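Workshop Tips: Keeping a Small Block-Assembly Cell in Order

Compiled by Kohei Okabe. Applies to the Garon bench cell with a two-finger gripper, one fixed camera and one wrist camera. Most of it carries over to any enclosed bench cell of similar size. Disconnect power at the wall before any step that puts a hand between the fingers.

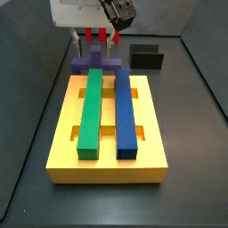
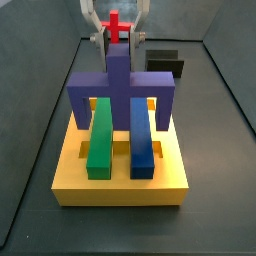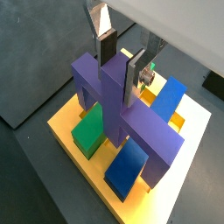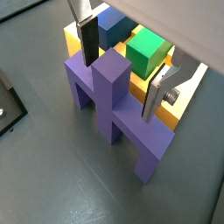
Block set and yellow base in the cell. First two from the fixed camera, last two from the wrist camera.

Finger bolts

The bolts on the outside of the fingers work loose before anything else does. Check them at the start of each shift with the correct hex key, seated fully in the socket. A ball-end key is fine for running a bolt in. Use the straight end for final tightening.

Draw a paint-marker line across the bolt head and onto the finger. If the line is broken, the bolt has turned. Take it out, clean the thread, apply a small drop of medium threadlocker and refit. Do not simply nip it up and carry on. Allow the threadlocker its full cure time on the bottle before running the cell.

Tighten both fingers to the same torque, using the value on the sheet inside the cabinet door. After refitting, close the gripper slowly on nothing and look along the pads from the side. They should meet along their full height. A gap at the bottom that tapers to nothing at the top means the finger was tightened while cocked in its seat. Back the bolt off, press the finger square and tighten again.

Pads

Wipe the pads with isopropyl alcohol on a lint-free cloth. Paint from the blocks transfers to the pad faces and forms a glaze that is easier to feel than to see. Run a clean fingertip down the pad. If it slides without drag, the pad is glazed.

Light glazing comes off with alcohol. Heavier glazing needs a few strokes of fine abrasive paper on a flat backing, straight up and down. Never sand one pad of a pair. The contact faces end up at different angles and tall pieces lean as soon as they are lifted.

Replace pads as a pair too. Old adhesive should come off with a plastic scraper; a steel blade leaves burrs on the finger, and a burr under a new pad will show up later as a placement error that looks like a calibration problem.

Zeroing the gripper

Rezero after any work on the fingers or pads. On our Cillo controller this is under Tool, then Reference. The sequence:

Jog the arm to the park position, clear of the base.
Open the gripper fully.
Run the reference routine and keep hands out.
Close on the gauge block and read the width.
Accept if the reading is within 0.2 mm of the gauge. Otherwise repeat once.

If the second reading is also out, stop and recheck the finger seats. Entering an offset to make the number look right is the most common bad repair on this cell.

Grip force

Start low and step up. The setting we use for the block set is 6 N. Pieces that are held by an upright with arms on each side need the pads on straight faces, with clearance between the fingers and the arms. If a piece rotates in the grip, look at where the pads are landing before touching the force setting. Most rotation is a grasp that sits off to one side.

Too much force dents painted edges. Dented edges stop seating, and the fault then gets reported against the robot.

The base

The base has to sit flat. Lift it, wipe underneath, wipe the table, set it back down and press on each corner in turn. Any rocking means grit below or a warped base. Check a suspect base with a straightedge on both diagonals.

Keep the slots clean. Dust and paint flakes collect in the recess corners where a cloth does not reach. A dry half-inch brush followed by a vacuum with a narrow nozzle does the job. Do not use compressed air inside the enclosure. It moves the debris into the gripper.

Check the fit by hand with the power off. Each piece should drop into place under its own weight and lift out without pulling the base with it. If it binds, look for a raised lip of paint at the top edge of the slot and take it down with a few light passes of 220-grit paper. Resist opening up the slot. Once it is oversize there is no good way back, and we have scrapped bases this way.

Anastasia Moschos keeps a second base from the same batch in the drawer as a reference. When a fit problem appears, swap the bases first. It takes a minute and tells you whether to keep looking at the base or move on to the arm.

Blocks

Wipe the blocks with a barely damp cloth and let them dry fully before they go back in the cell. Do not use alcohol on the painted pieces. Inspect the ends of legs and posts, where wear is worst. A rounded corner is acceptable. A splayed or chipped one is a reject.

Touch up paint in thin coats and recheck the fit afterward. Paint thickness counts on both sides of a joint, so one generous coat can turn an easy fit into a jam. Match the original sheen as closely as you can. Gloss paint throws highlights that confuse the color thresholds.

Store the set in a lidded box with dividers. Loose in a drawer, the pieces knock the corners off each other.

Table surface

Dry brush, then vacuum, then damp cloth, in that order. Scratches and scuffs in the work surface are harmless to the mechanism, but light-colored specks should come up, particularly near the pickup area. Debris lodges along the seam where the table meets the walls. Run a folded card along it before vacuuming.

Do not wax or polish the surface. Pieces slide when nudged and the overhead lights reflect back into the camera.

Cameras

Clean each lens with a blower, then a lens tissue. Shop towels scratch coatings. Check the wrist camera mount whenever you check the finger bolts, since it takes the same vibration.

After cleaning, take a still from each camera and compare it with the stored reference still. Look at fixed features: wall seams, table corners, the fingers in the wrist view. If a seam has moved in the fixed view, the camera has been bumped and needs recalibrating. If the fingers have moved in the wrist view, check the mount and the fingers before recalibrating anything.

Set the exposure by hand and leave it. Auto exposure will chase any bright piece in view. In the wrist view, a pale or brightly lit part of the base can wash out to near white while the work surface stays dark. Bring exposure down until the edges of the slots can be picked out clearly, then check that the darkest blocks still separate from the table. If both cannot be satisfied, diffuse the lamp. A sheet of drafting film in front of it has been enough for us.

Arm and cables

Flex the cable loop by hand at the wrist and look for whitening or cracks in the jacket. Leave enough slack for full wrist rotation, and tie the bundle with hook-and-loop strap. Zip ties pulled tight will cut into the jacket at the point where it bends most.

Do not grease joints on speculation. The Garon arm is sealed, and grease on the outside only gathers dust. A new noise from a joint is a reason to stop and note the angle at which it occurs.

Quick fault list

Piece tilts on lift: glazed or mismatched pads, or a finger not square.
Piece hangs up entering the slot: paint lip, chipped leg, base shifted.
Same offset every cycle: camera bumped, or base not against its marks.
Offset grows through the shift: loose finger bolt, loose wrist camera mount.
Gripper width reads high: debris behind a pad.
Intermittent dropout at one wrist angle: cable.

Intervals

Every shift: finger bolts, pad wipe, table brush, reference stills.
Every 200 cycles: clean the base slots, inspect leg ends.
Every 2 months: rezero against the gauge block, full cable check.
Every 9 months: replace pads, new paint-marker lines, straightedge check on the base.

The pad interval was shortened in June after the change of pad material. Spare pads and the gauge block are in the Utetti case on the lower shelf. Write the date on the bag when the last pair comes out, and reorder.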